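4. Unsplit and split chopsticks in the home

4.1 Why the joined end matters

Disposable chopsticks are mostly sold joined. The two sticks are cut from one blank, the slot between them is sawn from the tip upwards, and the last part is left whole so that the pair stays together in the packet. The eater pulls the sticks apart at the table. In Section 3 we dealt with the wood itself and with how it takes up moisture in storage. In this section we turn to what happens to the pairs once they are in the house, and in particular to how many of them stop being pairs before anyone eats with them.

The question came out of the first round of home visits in Vorley. We had asked people to show us where they kept their spare chopsticks, expecting a drawer or a jar and little else to record. In a good number of homes the drawer held loose single sticks as well as joined pairs, and the single sticks were not always in even numbers. People did not think of these as rubbish. They were kept for stirring paint, for holding up seedlings, for clearing a blocked sink, for testing cakes and for children to play with. Some had been used at a meal and washed. Others had never been used for eating at all, and had come apart in the drawer or been split by hand for some other job.

This has a bearing on the waste figures given in earlier work, including our own pilot. If a household is asked how many pairs it has used in a week, it will usually count meals. A pair split to mark a row of beans is left out, and so is a pair thrown away because one stick had broken. We wanted a way of counting that took in both.

4.2 Homes and materials

We went back to 83 homes. All had taken part in the first round and all had at least one packet of disposable chopsticks, opened or not, at the time of the visit. Flats and houses are both included. We did not try to balance the sample by age or by household size, and the results should be read with this in mind.

Each home kept a tally for seven days. The tally sheet had a line for meals, a line for other uses, and a line for sticks found lying about. The third line was added after the first few sheets came back with notes in the margin, and those early homes were asked to start again. A stick was to be entered on this third line if it was not in its usual place and was not being used for anything. Floors, window sills, the backs of drawers and the bottoms of bags were all given as likely spots.

For the splitting trials we bought 600 joined pairs in two makes, Hirier and Devov. The Hirier pairs have a square top and the slot stops short of it by a fair margin. The Devov pairs are slightly rounded at the top and the slot runs further, so that less wood is left to hold them. Both makes come in paper sleeves. We took the pairs out of the sleeves before the trials, as most of the homes had done so already to save room, and we left them for the same length of time in the same open box.

A smaller lot of sticks was kept back for the handling sessions described in 4.4. These came from the same boxes and were not picked over in advance, except that any with a visible knot were put aside.

4.3 Splitting by hand

A clean split is one in which both sticks come away with a full top and neither has lost or gained a strip of wood from the other. We called a split uneven where one stick took part of the other's top with it, and failed where either stick broke along its length or was left too short to use. The judgement was made by eye. Two of us went through every pair on its own and then compared notes, and where we disagreed we entered the worse of the two grades.

The way of pulling made more difference than the make. Pairs pulled apart from the tips, with the joined end pointing away from the body, gave more uneven splits than pairs held near the middle and opened evenly. The trouble with pulling from the tips is that the sticks bend before the join gives way, and they rarely bend by the same amount. The stiffer stick tends to keep the larger share of the top. We also tried rolling the pair between the palms before pulling, as several people in Vorley told us they did. It did no harm to the Devov pairs, but with the Hirier pairs it started cracks in the wrong place often enough that we would not advise it.

Grain matters too. Where the grain ran straight down the blank the split followed it and the tops came out square. Where it ran off to one side the crack followed the grain and left the slot, and no amount of care in the pulling would bring it back. This is a matter for the maker and the household can do little about it.

4.4 Sticks on floors and in the hand

The last part of the work looked at where single sticks end up and how easily they are seen and picked up again. A thin stick on a floor is a small thing, but it is the sort of small thing that gets trodden on, and a broken stick is then thrown out along with its partner. We used a furnished room at the Kinnunen building in Vorley, with a rug on the floor. Sticks were put down, lifted and set down again, both singly and while still joined.

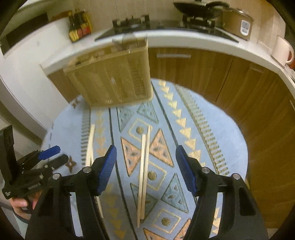
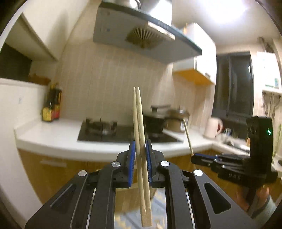
Figure 3. Wooden sticks lying on the rug (first picture); a joined pair held upright, tips uppermost, with a single stick to its right (second picture).

Joined pairs and single sticks need to be told apart before they can be counted, and this has to be done at the right end. At the tips there is often nothing to choose between a joined pair and two loose sticks held close together. The pair in the second picture of Figure 3 has a small gap between its tapered tips, and one tip stands slightly higher than the other, yet the two sticks still share a squared, unsplit end at the bottom. On our tally it is one joined pair. The thin stick beside it is entered as a single. We asked the homes to follow the same rule: look at the thick end, and if the wood is whole there, write it down as a pair whatever the tips look like.

The floor covering raised a separate point. Several homes reported that they had missed sticks on a patterned rug and then found them when vacuuming, while sticks on plain boards were picked up the same day. The rug in the first picture is light blue, but it is crossed by bands of gold and peach triangles with thin dark lines between them. Three pale sticks lie on it. A straight pale edge is easy to lose among borders of that kind — at least from standing height and in poor light — and on a plain blue ground we would expect it to show up better. We did not measure this and offer it only as a likely reason for some of the gaps in the third line of the tally.

We also noted that a single stick is more awkward to lift from a rug than a joined pair. The pile takes up part of its thickness and there is not much left to get hold of. The joined end of a pair gives a wider part to grip. People in the homes dealt with this by pressing down on one end of the stick and catching the other as it rose, or by rolling it to the edge of the rug first.

4.5 Limits of the tally

The sheets depend on people noticing sticks and remembering to write them down. A stick under a sofa is not counted until the sofa is moved, and seven days is short for that. The homes were also told what the study was for, and a few wrote that they had tidied the drawer on the first day. Where this had happened we kept the sheet but marked the third line as doubtful, and those lines are left out of the totals in Section 5. Pairs given away to neighbours or taken to work are entered under other uses, as we had no means of following them further.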